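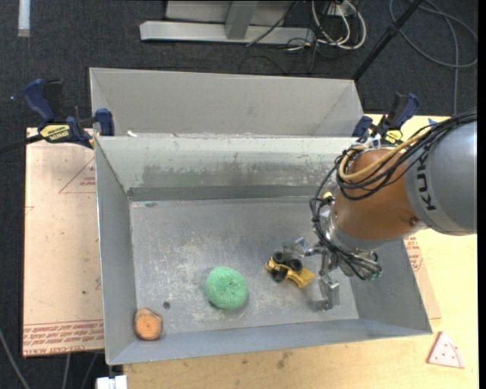
3. 팝콘 기계 설치하기 (Traster 대여 고객용)

저는 행사장마다 이 기계를 들고 다니는데요, 순서만 지키면 혼자서도 금방 끝나요!

1) 평평하고 튼튼한 테이블에 본체를 올려 주세요. 에어바운스 송풍기 바로 옆은 피하시고요. 바람 때문에 팝콘이 다 날아가요 ㅎㅎ
2) 전원 스위치가 꺼져 있는지 보고 플러그를 벽면 콘센트에 바로 꽂습니다.
3) 솥을 고리에 걸고 뚜껑이 부드럽게 열리는지 한번 움직여 보세요.
4) 예열은 3분이면 됩니다. 그다음 기름, 옥수수 순서로 넣고 뚜껑을 닫아 주세요.
5) 터지는 소리가 뜸해지면 솥을 기울여 비우고 가열 스위치부터 끕니다.

주의: 솥은 정말 뜨거워요. 아이들 줄은 기계 앞쪽으로만 세우고, 옆문은 꼭 어른이 열어 주세요. 송풍기와 같은 멀티탭에 꽂으시면 안 됩니다(저도 지난 9월에 차단기를 내려 먹었어요...).

참고: 옥수수 한 봉지로 28컵쯤은 무리고요, 봉지에 적힌 분량대로 잡으세요. 컵은 넉넉히 챙겨 드릴게요.

반납 전에는 솥이 완전히 식은 뒤 젖은 천으로 겉만 닦아 주시면 돼요. 물에 담그지는 마세요!

글: Melur Sitompul

공유 28 · 댓글 3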